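Home | News | Legislature | Interviews | Archive | Contact

Celina Wysocka has drafted benefits language for public employers for 10 years. The bill now before the state senate's labor panel would extend family leave to unmarried partners of state workers, including same-sex partners, and she wrote most of its definitions section.

"The fight on the floor is over one word, 'household,'" she said. "The current statute reads it as persons related by blood or marriage. We replace that with shared residence and shared expenses."

Under the draft, an employee files a signed statement with the personnel office and waits seven days. No court record is needed. Wysocka said the waiting period came out of the April hearing, where two senators asked for a longer one.
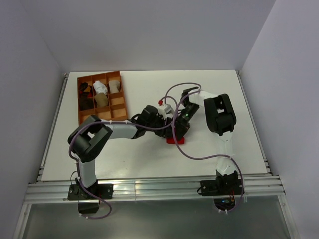 The cost estimate covers 471 employees who would newly qualify. Of those, 202 work in the Brasmont district offices, where the county already has a similar rule. "Those people are used to the form," she said. "The others will need a notice – one page, plain wording."

Sebastião Holanda, counsel to the members opposed to the bill, was interviewed separately. He did not dispute the figures. His objection is to section 4, which lets a statement be withdrawn by one partner alone.

"Marriage has an exit procedure and this has a letter," Holanda said. "If the legislature wants a parallel status, it should write the whole status."

Wysocka called the point fair but outside the bill. Leave is granted case by case, she said, and a withdrawn statement ends only future claims. She expects an amendment requiring that the other partner be notified by mail.

The panel has not set a date for the vote.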